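How to Loosen Stiff Hands and Wrists at Home

Print this page | E-mail this page
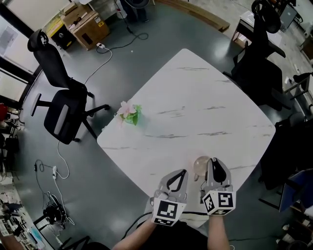 A small glass ball on a marble-patterned tabletop.

If your fingers feel like rusty hinges when you first get up, you have plenty of company, and I am right there with you. I spent the better part of my working life typing up orders for a seed company in Stundberg, and by the time I left, my hands were complaining louder than my knees ever did. What follows is the little routine I have settled into over the years — it takes very little time and you can do it in your bathrobe.

One word before you start. If a joint is swollen, red or hot, or if you have numbness that won't go away, please see your doctor first and save this page for later.

Step 1. Warm up

Fill a basin with comfortably warm water and let your hands rest in it for three or four minutes. Wiggle your fingers every now and then. I do mine at the kitchen sink while the coffee is brewing, and I have been known to stay there well past the coffee (it really is that pleasant on a cold morning!).

Step 2. Slow fists

Dry off and hold your hands out, palms down. Curl your fingers into a loose fist with the thumb on the outside, hold for a breath, then open as wide as is comfortable. Do this ten times. Please don't squeeze hard.

Step 3. Thumb touches

Touch the tip of your thumb to the tip of each finger in turn, going out to the little finger and back again. Try to make a nice round O each time. Five trips on each hand will do.

Step 4. Wrist bends

Rest your forearm on a table with your hand hanging over the side, palm down. Lift the hand slowly, hold it for a count of five, and let it sink. Eight of these on each side is enough to begin with. My old neighbor Barnabás Dobos taught me to turn the palm up and do a second set, and I've kept that in.

Step 5. Shake it out

Let both arms hang at your sides and shake your hands gently, as if flicking off water. Roll your shoulders back a few times while you are at it, as a tight neck often travels down the arm.

How often?

Once in the morning and once in the early evening suits me. I started in May and skipped more days than I care to admit, and even so I was buttoning my own cuffs by midsummer. If a movement hurts, make it smaller or leave it out that day — you can always come back to it tomorrow.

Print this page | E-mail this page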